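Most of May went on time alignment, which I had put down as a two-hour job. The Arkix logger writes each gripper's video and its pose track to separate files, and each file trusts its own clock. In a bright room with a marker up the poses were fine. The timing was not.

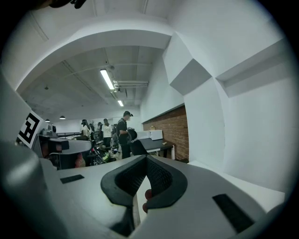

Why not just shift one stream by a fixed amount? The offset drifts during a take, so a shift that is right at the start is wrong by the end.

Dagim Gebremichael suggested fitting a line to the offset instead, using short windows of 60 poses. I ran that over 935 takes and eight of them still failed – all long ones with a gap in the track. Two-handed work shows the error soonest. With paper on a table, a small lag on one side looks like a hand arriving late.

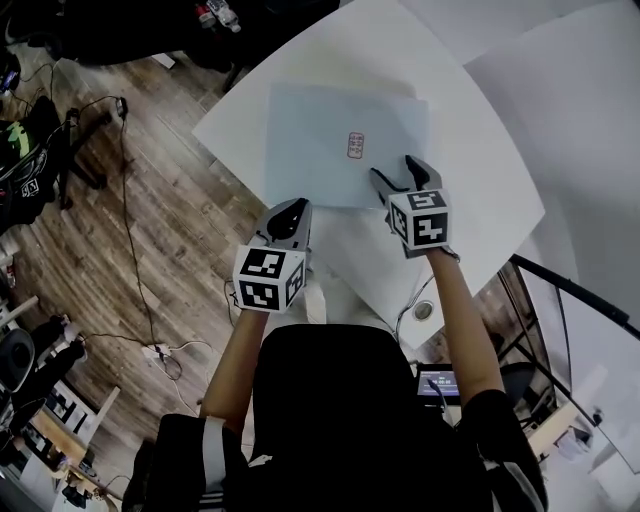 So the fit now runs separately for each hand, and Trurka drops any window where the two disagree too much. The threshold sits in the config file under sync. I'll push the branch once the tests pass, then start on the replay viewer, which still falls over on anything past 2000 poses.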